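November, bench notes, Dell tower (the one with the Lurnetti asset sticker on my sheet)

Started at 10 this morning, coffee first, then the case. Alvar Holmgren wants to know by the end of the week whether this one goes back into service as a build machine for Hidwood or gets stripped for parts. I told him I'd look it over properly and write it up, so, Alvar, here you go, with all the muttering left in.

First job was just getting my bearings. I had worked on a different Dell all last month and my hands kept wanting things to be where they were in that one! So I went over the expansion side slowly and wrote down the slots in order, starting with the light one nearest the power supply. The Korletey capture card needs a slot of its own with a bit of breathing space next to it, and I want that settled on paper before anybody gets a screwdriver out.
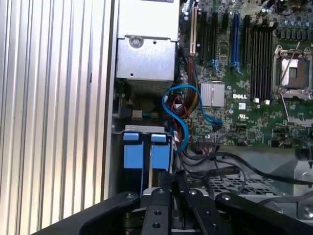

Light slot, two black, blue, black, then the memory bank. Socket is bare.

No processor, then. I went through the drawer under the window and found 2 that might suit, both in those little clamshells, both with the labels rubbed off (mine, I'm afraid, I used the cheap marker). I'll read the numbers off the lids under the magnifier after lunch and check them against the board before either one goes near the socket. Until then the lever stays as it is and nobody puts fingers in there, please. Ewurabena Alhassan has straightened socket pins for me before and I'd like to not ask her again this year.

Paste: the tube from Preta is down to the last squeeze. Put it on the order list. Also wipes, and a bag of 50 of the small cable ties, because I have been eating through them.

Cabling is what I really want to spend the afternoon on. My rule is that data and power get sorted separately, data first, and every lead gets a tag at both ends before it's unplugged. The flat black cables loop down toward the drive area in big wide curves, and the red and black twisted power wires run along beside them, so it would be very easy to pull on one lot and drag the other with it. I'm going to tag in place, then tie the power wires back, and only after that start on the blue SATA ports.

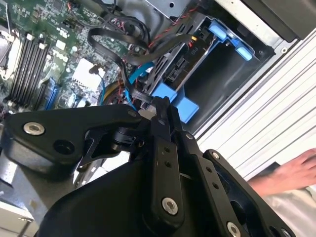 Memory next. Ewurabena asked for matched sticks, and she's right, the last machine gave us two weeks of weird crashes over a mixed set and I don't want to live through that again. Tray B has a pair I trust. If those pass overnight I'll go looking for a second pair, otherwise we run with what we've got. I gave myself 20 minutes for reading up on which slots to fill first and spent most of it on somebody's very long forum argument about fans (good argument, though).

Wrote the power supply down as "keep for now, test on the bench load." I haven't run it yet. If it fails I've got a spare of the same shape, I think, on the top shelf behind the keyboards.

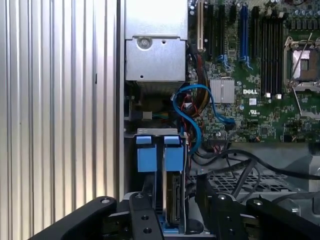 Chipset heatsink is just left of the DELL logo. Blue slot has its latch at the bottom end.

I'd like the capture card to go in the blue slot if the bracket lines up, and I'll try it dry before the processor goes in. Alvar, can you bring the card down with its box? The short bracket was in there last time I saw it.

Still to do: read the processor lids, print tags, bench load on the supply, memory pair in overnight, dig out the good flashlight. Ewurabena has the torque driver until 2, so the socket waits until after that anyway.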